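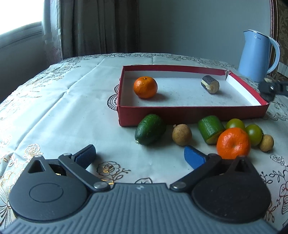
Red box on the table, one corner split.

From: Dace Jõgi
To: tape and cassette list
Date: Fri 19 February
Subject: Re: Squeal on the Paju reels, and speed question

Sarmīte Vaher wrote:

> I have started on the Paju reels and the first two played fine, but the
> third began to squeal after a few minutes and left brown residue on the
> heads. I stopped it right away. The box says Eltura but I don't know if
> the tape inside is the original. Do I bake it, and if so for how long?
> Also, the voices on side two sound too fast. My deck does 3 3/4 and
> 7 1/2 only. Is there a way to tell what speed it was recorded at without
> buying another machine?
>
> Sarmīte

Sarmīte,

You did right to stop. Clean the heads and guides before you put anything else on that machine, including the pinch roller. Use isopropyl on the metal parts and plain water with a drop of dish soap on the rubber. Let it all dry before you thread up.

On baking, first find out what the tape is. Hold the reel up to a lamp and look through the side of the pack. If light comes through, it is most likely acetate, and acetate should not be baked at all. If it is dark, it is probably polyester. Most of the tapes that shed like yours are polyester with a back coating, which shows as a dull black surface on the side away from the heads. The box tells you very little. I have had Eltura boxes with three different kinds of tape in them, and one that held a reel of leader and nothing else.

If it is back-coated polyester, baking usually helps. I use a food dehydrator with the trays cut out, set low, and I check it with a separate thermometer because the dial on mine reads wrong. I aim for 130 degrees Fahrenheit and leave a quarter-inch reel in for eight hours, turning it over every two. Then I switch it off and let it come down to room temperature inside the dehydrator before I touch it. Don't use a kitchen oven. Use a metal reel if you can, and take out any paper notes or splicing tabs that are loose. Transfer it within a couple of weeks, as the effect wears off.

If it squeals and there is no back coating, write again before you do anything. That may be a lubricant problem and heat won't fix it.

As for speed, if it sounds too fast at 3 3/4, it was probably recorded at 1 7/8. Plenty of portable machines had that speed and people used it for speech to save tape. Transfer it at 3 3/4 and halve the speed in software afterward. Capture at 96 kHz so there is something left at the top after you slow it down. The playback equalization will be off, but for talking it hardly matters.

To check your result, listen for mains hum in the quiet parts. Whether you should find it at 50 or 60 Hz depends on where the recording was made. If anyone on the tape strikes a tuning fork or there is an oboe giving an A, look for something near 440. I did this with the Seduvley band tapes and found the whole set was running sharp — the recorder had a worn capstan sleeve, and the error was the same on all 32 reels, so one correction did for the lot.

A piano is less use than you would think. The one in the hall at Sellomthorpe was nearly a half step flat in every recording I have from there, and I spent a weekend in May correcting transfers that were right the first time.

One more thing on side two. Check that it is not a quarter-track tape being played on a half-track head. You would hear the other side backward underneath. If you do, the speed is the lesser problem and you will need a different head or the loan of a deck. Mine is free, but it weighs 17 kilos and I won't ship it, so you would have to come and get it.

Send me a minute of the raw transfer before any noise reduction and I will have a listen.

Dace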